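Pinza de mano con gatillo: trucos de taller para tenerla a punto

Apuntes rápidos, los voy añadiendo según salen. Sirve para la nuestra, la de dedos amarillos, con ropa y calcetines.
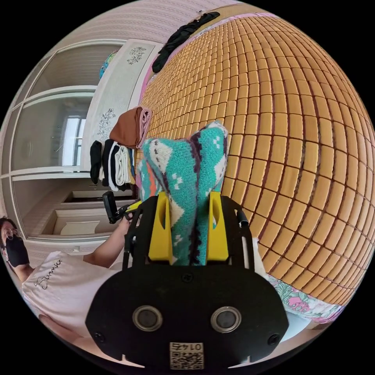 ¿Cada cuánto hay que limpiar los dedos?
Cada 400 agarres si es punto o lana, antes si resbala. Paño apenas húmedo, luego seco. Nada de alcohol fuerte, el plástico se pone blanquecino.

Pelusa. Se mete en las ranuras de los dedos y no se ve. Cepillo de dientes viejo, de dentro a fuera. Soplar no vale, la manda al carril.

Carriles: una gota de aceite Sukero, UNA. Renato echó un chorro y acabó en una camiseta blanca.

Gatillo duro: soltar la tuerca un cuarto de vuelta y probar con un calcetín gordo. Si sigue igual, muelle nuevo. El nuestro duró unos 3000 cierres.

Tornillos de la placa delantera, apretar a mano y ya. Con atornillador eléctrico se pasa la rosca (me pasó, 3 veces).

Etiqueta del código: no frotarla. Si se levanta una esquina, cinta transparente mate, la brillante hace reflejo y luego no lee.

Dedos torcidos: cerrar sobre un carton fino, mirar si muerde igual por los dos lados. Si no, aflojar, centrar, apretar otra vez.

Guardarla abierta, si no el muelle se vence. Idun la cuelga de un gancho, tambien va bien.

Pendiente: probar la grasa seca de Lodach en julio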